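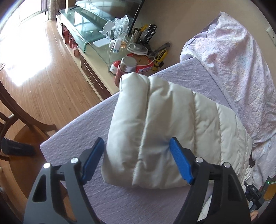
The Drultside pad kit replaces both finger pads on the Stustum hand-held gripper. Pads are sold in pairs and must be changed in pairs, as mismatched wear pulls the grip to one side. Soft, thick goods are a fair check of a new set: on a quilted puffer jacket folded into a bundle, the pad should dent the fabric slightly without riding up over the seams. Before fitting, wipe the four round silver pivot screws, two per side, and check each for play. Tighten to the value on the kit card. Do not oil the pads or the pad holders.

Ridges should be cleaned with a dry nylon brush after every 11 hours of use. Replace the pads when the ridges can no longer be felt with a fingernail, or after up to 60 hours on zips and coarse cloth. Allow 3 minutes per side for the change.

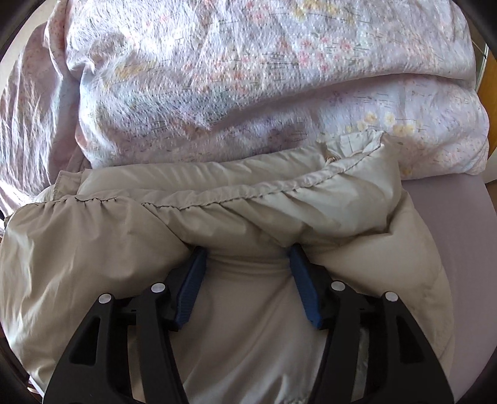 Ridged blue pads with their upper tips pressed into a padded-looking beige garment.

After fitting, open and close the arms fully and confirm that both sides travel evenly. If one lags, back off the pivot screws on that side and retighten. Store spare pads flat and out of direct sun.

Part no. 64. Kit contains two pads, fixing screws and a card.

Category: Spares & Service > Grippers > Finger Pads

Related items
Rirkilel pivot screw set
Drultside nylon pad brush
Stustum pad holder, left or right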